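Equipment Plan, Second Report
Zillbridge Assembly Cell, Phase One
To: Kulsoom Rind, Raselton Fund
From: Adeel Rajput
18 March 2024

Kulsoom, you asked for a shorter report than the last one. The last one was long mostly on account of the appendix, and I've left the appendix off.

Where the money stands

The phase one equipment line was set at $32,000 over and above the arms, which were approved separately. We have committed $18,000 of it. Most of that went to the gripper order with Prurneck, plus the controller cabinet, plus a freight charge that I contested and then paid. The remaining $14,000 has been assigned on paper to force sensing, fixtures and spares, in that order, and I would like to change the order. More on that below.

No money has been moved between lines without your approval. I did move a decimal point in the January spreadsheet, and Tanoli's accounts people were kind enough to move it back.

Purchases

The Prurneck order was quoted at three weeks. We are now past that, and the quote has been replaced by an "estimated ship window," a phrase that commits them to very little. I call on Mondays. They have been pleasant every time. The deposit is refundable until they ship, so we are not exposed beyond the wait, and I don't recommend canceling. The other supplier we looked at wanted full payment up front and would not put a lead time in writing at all.

The controller cabinet arrived and is the right cabinet. Its door opens to the left and the room would prefer it opened to the right. A reversing kit exists. I have not ordered it, and we will walk around.

Spares have not been bought. Fingers wear out and get bent, and the first month with any new gripper is when most of the bending gets done. I would like two full sets on the shelf before anyone powers the thing up.

Simulation work

With no hardware to plug in, we have been doing the layout and the early task trials in simulation, which you funded under software and which has so far been the best value in the whole plan. The current task is handling a cardboard-like board with a round opening and a fitting set into it, on a table with a few loose parts lying about. The part itself is cheap. The point is to find out which pieces of the equipment list we need for work like it and which ones we put down in the fall because they looked good in a catalog.

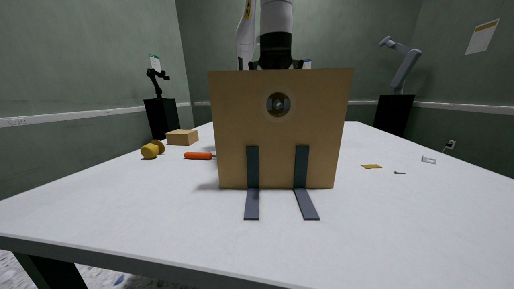
The main thing to come out of the simulated runs is that reach is less of a problem than we budgeted for, and clearance is more of one. I had penciled in an extended mounting plate so the arm could cover the far corners of the table. We can drop it. What we do need is room for the wrist when the gripper comes in from overhead, and that means thinking harder about where the pedestals go before we drill anything. Moving a pedestal in the model takes a minute. Moving one after it has been bolted to a concrete floor takes a contractor, and the contractor has a minimum.

The second finding concerns small parts. Screws and thin brackets are a nuisance to pick up off a flat surface even in a simulator, where friction is whatever we say it is. I take that as a warning. The original plan had us picking small hardware straight from the tabletop in the first quarter of operation. I'd now put it in shallow trays, which cost almost nothing, and come back to the tabletop version when we have earned it.

I should be plain about the limits of all this. The model has never dropped a cable behind a bench. It does not contain dust or the building's ideas about voltage. Good numbers from it are a reason to go on to hardware trials, and I have asked the team not to quote them to visitors as anything else. Compliance has been uneven.

Changes I'm asking you to approve

First, swap fixtures and force sensing in the spending order. The fixtures can be made locally in a couple of weeks, they are useful on the first day, and we know what they should look like. The force sensor is the single most expensive item left, and the model we picked in the fall may not be the one we want after a month with the real gripper. Waiting costs us nothing except the introductory discount, which Tanoli tells me has been introductory for as long as they have carried the product.

Second, strike the extended mounting plate and put the savings toward spares.

Third, allow a small contingency for electrical work. The outlets we have are fine for what is in the room today. Our electrician looked at the plan for phase two, made a noise, and said he would write something up. I am budgeting for the noise until I see the write-up.

Schedule

Assuming Prurneck ships inside its window, installation follows roughly two weeks after delivery. The delay so far has not cost us staff time, as everyone has been busy with the simulated cell. If the window slips again, I would rather hold the installer's booking and pay the small rescheduling fee than lose our place in his calendar, which is apparently full of people with the same idea.

Hiring is unchanged. Training for the two operators stays where it was in the plan, and the fee for that is already paid.

What I need from you

A yes or no on the three changes, by email if that is easiest. If the answer on the force sensor is no, please tell me early, as the quote has an expiration date and I will have to start pretending to be decisive.

Receipts for everything committed so far are in the shared folder, including the freight charge, under "Freight (disputed)." I haven't had the heart to rename it.

Adeel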